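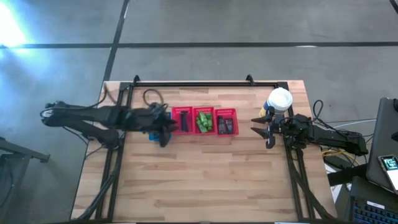
Mudassar Bugti told us at his exit interview that he had learned more about bread in 15 weeks at Cullinane than in two years of working in a hotel kitchen, and that he wished the mornings started later. We kept the start time at 5:30.

Home Courses Fees Visit About Contact

About Cullinane Baking School
9/17/22
By Tipene Sheehan

Cullinane is a small school for people who want to bake for a living. We teach bread, rolled doughs and plain cakes. We do not teach sugar work or wedding cakes, and we can give you the names of schools that do.

The school opened in Droltbridge in a former feed store on the rail side of town. We moved to our present building in Rolthorpe when the lease ran out. Since opening, 387 students have finished the full course. Many now work in shops, hospitals and school kitchens, and a few have their own places.

The full course runs 15 weeks and starts twice a year, in January and July. Students are in the bakery four days a week. The fifth day covers costing, ordering, food safety and how to read a lease. There is a written test at the end of the costing unit and you have to pass it to get the certificate.

We also run a short evening class in rye and sourdough. It costs $80, flour included. Bring an apron and closed shoes.

Most of our flour comes from Bruluson, a mill up the valley. Bread made by students is sold at the front counter from 11 until it is gone, and the money goes toward ingredients.

Applicants do not need kitchen experience. They do need to be able to lift a 50-pound sack and stand for a full shift. Visits are by appointment. Parking is behind the building, off the alley.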